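Fundraising for a Village Water System: The Wutwood–Cifuentes Partnership
Final report of the student project group
Submitted February 9, 2024
Group members: Ignacio Calvo, Ildikó Fülöp, Định Khổng
Faculty adviser: Araceli Quintana

1. Background

Wutwood College has maintained a partnership with the village of Cifuentes for 13 years. Earlier student groups supported the primary school and, later, the clinic. The present group was asked to raise money for the repair of the gravity-fed water line that runs from the spring above the village to the public taps. The line serves 78 households. Three sections of pipe had been patched repeatedly, and the village water board had asked for their full replacement.

2. Method

The group planned two activities for the fall semester: a benefit supper in the Brellia Room and a letter campaign addressed to former participants in the partnership. Ildikó Fülöp prepared the supper budget and kept the accounts. Định Khổng wrote the letters and maintained the donor list. Ignacio Calvo was responsible for contact with the village through Benito Bustamante, secretary of the water board, who sent a written update every other week.

All gifts were deposited in the restricted account held by the college. Supper expenses were paid from the student activities grant – no donor money was used for food, printing, or room fees. 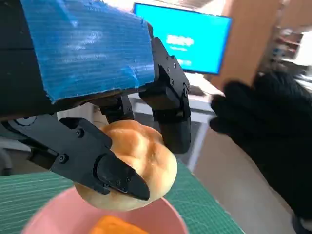 Why was the money sent in separate payments?
The water board buys pipe and fittings as each section is opened, and it has no secure place to store material in the rainy months. Each payment was released after the board submitted receipts for the one before it.

3. Results

The supper sold out, and the letter campaign brought in more than the group had projected. By the end of December the first two sections of pipe had been paid for in full. Funds for the last section are on deposit and will be released when the board confirms a delivery date with its supplier in Pusteo.

The response from recent graduates was weak. Only 10 of them replied to the letter, and several envelopes were returned because the address list had not been revised. The group also began its contact with the village too late in the semester, and the first cost estimate had to be corrected after the letters were printed.

4. Recommendations

The next group should revise the address list before any mailing is prepared. Cost estimates should be confirmed in writing by the water board before a fundraising goal is announced. The group further recommends that a small share of future gifts be set aside for maintenance – chiefly valves and tap fittings, which the board now replaces out of household fees.

The full accounts are attached as Appendix A. Correspondence with the water board is attached as Appendix B, in Spanish, with English summaries.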